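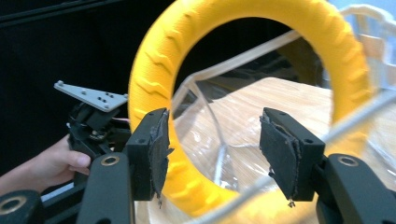
**Khalil Shboul**, contributing editor, workshop and home tech

I have been picking up the same yellow foam ring for most of October, and I'm still not tired of it. It's chunky, it has grooves like a tire tread, and it squishes a little different every time you come at it. If you want to find out quickly whether a gripper is any good, hand it something soft and round!

The gripper in my case is the Reltau, a hand-held tool that comes as a pair, one for each fist. You wrap your fingers around a black handle, squeeze, and two plastic fingers close at the far end. It records what you do, and later on a robot arm gets to learn from it. The basic kit goes for $400, and for another chunk of money a small company called Hollside will take your recordings and turn them into something an arm can run. I signed up for both, mostly out of nosiness.

Setup took me 15 minutes, and five of those went to hunting for the right screwdriver. The mounting plate on top is just a piece of light gray metal with a row of holes in it, and I love that. You can bolt on pretty much whatever you want and move it when you change your mind (I changed mine four times). There's a bit of pinkish-red wire tucked in behind the mechanism that I would have liked to see under a cover, but it hasn't snagged on anything so far.

So how does it feel? Lighter than it looks, and a little odd in the wrist for the first hour. You have to unlearn your own hand. I kept wanting to roll the ring onto my palm, and of course there's no palm, just two fingers coming in from the sides. Once I slowed down and let the gap swallow the bottom of the ring before squeezing, things went much better. By the end of the second evening I was lifting it out of a clear plastic bin and putting it back while carrying on a conversation about dinner.

My one real gripe is the pads. They're dark foam, glued to the inside of each finger, and they grab beautifully when fresh. They don't stay fresh. Mine are ragged all the way around now, with little threads hanging off the bottom corners, and I've done nothing more violent than toys and sponges. I called Jhonatan Pacheco, who runs support at Reltau, and he didn't argue. "Treat them like brake pads," he told me. He thinks most people will want a new set after 2000 grabs, and my own count stood at 2407 when we talked, so I suppose I had it coming. Replacements are cheap. Scraping off the old glue is a chore, though, and I'd pay extra for pads that clip on.

I also had a weekend with the Farnesetti, the fancier rival, and it's a lovely thing, smoother in the squeeze and much nicer to look at. It also has a sealed body, so when a finger started sticking I had to box it up and send it off. With the Reltau I can see the joints, right down to the gold-colored bushings in the arms, and I can get at every one of them from my kitchen table.

Hollside sent my first batch back in nine days with notes on which grabs to redo. Most of the bad ones were me rushing. I'm keeping the kit, and there's a fresh set of pads on order.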